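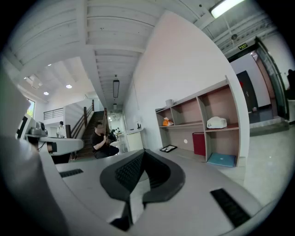
Anhang 1: Greiferkamera, Backen gespreizt, Blick Richtung Treppe

Ticket 898 – Handgreifer Cuvness, Backen schließen verzögert
Status: wieder geöffnet
Standort: Parna

Der Fehler ist laut Koo mit dem letzten Firmware-Update behoben. Sehe ich nicht so. Nach rund 2.000 Schließzyklen meldet der Greifer wieder »Position erreicht«, obwohl die Backen noch offen stehen. Im Log steht dazu kein Eintrag.

Versucht:
- Neustart, Neukalibrierung: hält bis zum nächsten Tag
- Kabel getauscht: keine Änderung
- Firmware zurück auf Stand November: Fehler kommt seltener, kommt aber

Clarkerero vermutet Abrieb an den Backen. Möglich – nur erklärt das die falsche Meldung nicht. Ich tippe weiter auf den Encoder.

Bis zur Klärung keine Freigabe für Gerät 2. Bitte Rohdaten vom Encoder schicken, keine Zusammenfassung.

24. Dez. 2020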